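Umholm site refit
Progress report to De Haan
November 10, 2023
Prepared by Ans Wuyts. Checked by Shona Halliday.

1. Period and scope

This report covers work at the Umholm sorting and packing room from the June handover to the present. The grant pays for three items: replacement of the packing benches, a revised route for incoming parcels, and storage for part-used packing materials. The Gradau stock transfer is funded separately and is mentioned only where it affected the room.

2. Status summary

Benches: installed and in daily use. Two snags open.
Parcel route: in operation on the day shift. Evening shift to follow.
Material storage: delayed. Shelving on order from Grarnau.
Stock transfer: 3,298 items entered in the new register, 901 still carrying old labels.

3. Benches

The old benches were removed in the first week after handover. They had been set at different heights, and the gap between them collected tape cores, offcuts and the occasional small order. The replacements are level with each other and were fixed in position after a short trial with the packing staff, who asked for more clearance on the walking side.

The first snag concerns one bench at the door end, which has a slight rock when a heavy box is turned on it. The supplier has been asked for a longer foot. The second is a missing end cap. Neither prevents use. Grarnau has agreed to treat both as warranty items, and the final payment on the benches is being held until they are closed.

Lighting was not part of the grant. Staff report that the far bench is darker in the late afternoon, and we have noted this for the next building review.

4. Incoming parcels

Under the previous arrangement, parcels were stacked on the floor against the wall and opened in whatever order they could be reached. Older parcels stayed at the bottom. In the June check, 3 parcels were found that had been booked in but never opened.

Parcels now go into open plastic bins as they come off the van. A bin is not topped up once sorting has started on it. Boxes stay taped until their turn, the label is read before the tape is cut, and the contents go to the bench. Empty cartons are flattened at the end of each round and taken out with the cardboard.

We tested the route on 100 parcels before adopting it. The main fault was overfilling: when boxes were piled above the rim, the labels on the lower ones could not be read without unpacking the bin. The working rule is now a single layer of boxes, with small cartons side by side. Staff also asked that bins stand on the floor beside the bench and stay off the bench top, which is kept for trays and open work.

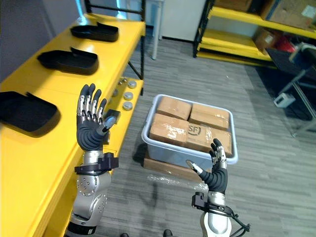
The route depends on the floor strip next to the benches being kept for bins. During the first weeks it was also used for returns, and the two streams were mixed on several occasions. Returns have been moved to the corridor rack - a temporary measure until the shelving arrives.

The evening shift still uses the old stacking method. Its deliveries are larger and less regular, and the present stock of bins does not cover them. An order for additional bins of the same size is with purchasing. No change to the grant total is requested, as the cost can be met from the amount set aside for floor marking, which came in under budget.

5. Material storage

The shelving was due before the end of the reporting period. Grarnau has moved delivery twice, the second time over a shortage of uprights. Part rolls of tape, void fill and spare cartons are stored in the meantime in the Gradau room, and staff have to walk there and back when a bench runs out. We have asked for a confirmed delivery date in writing.

6. Next period

- Close the two bench snags and release the final payment.
- Move the evening shift to the bin route once the extra bins are in.
- Install the shelving and bring returns back from the corridor.
- Relabel the remaining 901 items.

7. Decision requested

Approval to move the unspent floor marking amount to bins. Shona Halliday holds the quotation and can forward it on request.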